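Packing Small Goods at Sollside: Photo Gallery

Published August 12, 2022

Sollside packs and repacks small household goods for online sellers: plug-in repellent units, liquid refills, tins, adapters, anything that fits in a box the size of a hand. Until last December every item was picked up, turned, checked and boxed by hand. Part of that work is now done with grippers supplied by Zolteo. The change has moved people between jobs and has altered what a shift consists of, and this page covers both.

The grippers come in two forms. The hand-held version is worn down by people: an operator carries out the task with it, and the recorded motion is used to set up the fixed arms on the packing line. The fixed arms have the same jaws and the same finger linkage. A grip that works in the hand can be expected to work on the arm, within limits of speed and reach.

Eight operators now split their hours between the line and task recording. Recording is done in furnished rooms as well as on the packing floor, so that the arms are not set up for a single kind of table or a single kind of light. A recording block lasts 26 minutes, followed by a break of 10. The break length was set by the operators after the first month, when most complaints concerned the wrist and the base of the thumb.

Glass refills are the slowest item to record. The bottle is smooth and square, the cap is narrower than the body, and the jaws have to close without tipping the load. Operators are told to take the bottle lying down, close slowly, and hold before lifting. Chalerm Sitthichai, who wrote the task sheet for refills, also asks for other goods to be left on the table during recording. A bare table gives clean motion that is of little use on the line, where items lie close together.

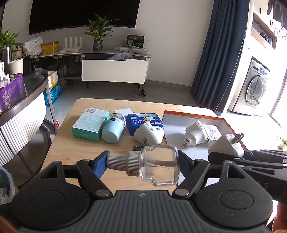 Glass refill bottle held level in the jaws of the hand-held gripper. Plug-in repellent units and their packaging on the table behind.

The task sheet for refills has 65 entries. Each entry gives a starting position, a grip, and a finishing position. An operator who drops or knocks over an item marks the entry and goes on to the next one. Marked entries are kept, as they are used to set the closing force. In the first weeks some operators repeated failed entries until they came out right and deleted the rest, which left the arms with no record of a poor grip. The instruction was rewritten after that.

On the line, the fixed arms take over boxing and the first check of orientation. People still handle mixed orders, damaged cartons, and anything with a loose cap. Daranee Sombatkul, shift lead, lists the following changes since the arms were started:

Standing time at the boxing station is down. Time spent at a screen is up, and the screens were first mounted too high for several operators.

Stoppages are fewer but longer. A person who fumbled a bottle picked it up again. An arm that fumbles one waits until someone clears the station.

Conversation on the floor has dropped. The boxing stations used to face each other; the arms now stand between them. A plan to turn two stations back is waiting for new cable runs.

Pay was a point of dispute. Recording was first paid at the packing rate, although it required training and a written test. Operators objected, and recording hours now carry a separate rate. The packing rate is unchanged. No positions were cut, but three seasonal posts were not filled again, and staff have asked whether the same will apply next year. Management has not given an answer in writing.

The jaw pads are the part that wears first. Dust from cartons works into the surface and the grip on glass gets worse before any damage can be seen. Pads are wiped at the start of each block and changed on a fixed schedule — operators may also change them early without asking. Spare pads are kept at the boxing station and in the recording kit. Finger joints are checked for play once a week by the maintenance contractor, Thongsuk.

The next product group is tins with printed lids, for a seller trading as Funden. Printed lids scratch easily, and a softer pad is being tested by two operators on the late shift. The task sheet for tins is in draft. Comments on it go to Chalerm Sitthichai before the recording blocks are scheduled.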